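About Us

Welcome, and thank you for stopping to read this page – most people go straight to the opening hours and the class schedule, which we completely understand, but we do love telling this story and we're always glad when somebody has a few minutes for it.

Grakmont Table Tennis & Social Club lives on the second floor of the old Isaksson building, up the stairs on the left, above what used to be the furniture showroom. If you grew up in this part of town your parents may well have bought their sofa downstairs. The showroom closed a long time ago, and the upper floor had been used for storing rugs, so when Torunn Midtbø first went up to look at it the whole place smelled of wool and mothballs. She signed the lease anyway. The ceiling was high, the floor was good maple, and the windows faced north, so there would be no sun in anybody's eyes. Those were the three things she had been told to look for, and she hadn't seen them together in any other place she could afford.

Torunn learned to play in her uncle's basement, against a wall, with half a table folded up and a paddle that had lost most of its rubber. She'll tell you she was never more than a decent club player. What she was very good at was keeping people around after the game was over. In her old league everyone packed up and drove home the minute the last match was scored, and she thought that was a terrible waste of an evening. So when she opened Grakmont she bought four tables, one large coffee urn and a secondhand couch, and she has said more than once that the couch was the best money she spent. (It has been reupholstered twice. It's green now.)

That first winter was slow, we won't pretend otherwise. Some evenings there were two people playing and Torunn was one of them. Then a few of the night-shift nurses from the hospital found us, because we were the only place around that would open at 7 in the morning if you asked nicely, and they brought their husbands and sisters and neighbors, and the neighbors brought their kids. By the following February we had to put up a sign-up sheet. The morning group still meets! Some of the original nurses have retired and they come anyway, and they still insist on calling it "after work."

Today we have nine tables, 61 families on the membership list and a good number of drop-in players besides. We have beginners who started last week and a couple of folks who play serious tournaments and travel a long way to do it. They all share the same room and the same coffee, and we like it that way.
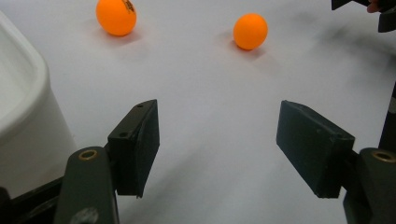
Two orange ping-pong balls, on a white tabletop.

Ching-wen Mok came to us as a parent. Her son wanted lessons, and she sat on the green couch with a book for the better part of a year before she let slip that she had played all through college and had coached juniors after that. Torunn had a paddle in her hand before the evening was over. Ching-wen now runs all of our teaching, from the Saturday little ones up to the adult advanced group, and she has a way of explaining a backhand that makes you feel you nearly had it all along. She's patient, she's funny, and she will absolutely notice if you stop moving your feet.

Her beginner course is still the best way into the club if you've never played, or if you've only played at a cousin's house on the Fourth of July. It runs for eight weeks. You'll spend most of the first evening learning how to hold the paddle and how to serve legally, and people are often surprised at how much there is to it. By the end you'll be able to keep a rally going and follow the score, and you'll have met enough of the regulars that you can walk in on any open night and find a partner. Shoes with a flat rubber sole are all you need to bring. We have plenty of loaner paddles on the shelf by the door.

We should say something about Brutus, as visitors always ask. Brutus is our oldest table. He came out of a church hall, he weighs far more than a table has any right to, and it took six people and a great deal of bad language to get him up the stairs. There's a soft spot near the left corner where the ball dies, and every long-standing member knows exactly where it is and will use it against you without a trace of shame. We have been offered good money to replace him and we've turned it down. New members are traditionally given their first game on Brutus, and if you lose, you can blame him.

Our big event each year is the Eria Cup, named after the street we're on. It's a doubles tournament, and partners are drawn out of a hat, so a twelve-year-old may very well end up playing alongside somebody's grandfather. The entry fees go toward free lessons for kids who couldn't otherwise come. Last year the Cup brought in $2,214, the most we've ever raised, and Ching-wen was able to add a second free group on Monday afternoons. There's also a potluck, and the potluck is taken at least as seriously as the tennis. Please do not bring store-bought potato salad. You'll hear about it for years.

People sometimes ask whether we'd ever open a second location or move somewhere bigger. We've talked it over and the answer keeps coming out the same. The room holds 80 at a squeeze, and we know most of those 80 by name – once you go past that, we think you start to lose the thing that made it nice in the first place. We'd sooner fix the radiators. (We are fixing the radiators. Thank you for your patience, and please keep bringing sweaters.)

If you'd like to see the place for yourself, come by on any open night and tell whoever is at the desk that it's your first visit. The first evening is always free, and there's no need to call ahead. Somebody will show you where the paddles are, pour you a coffee and find you a game. If the street door is locked, ring the bell marked Grakmont and give us a minute, as we may be in the middle of a point.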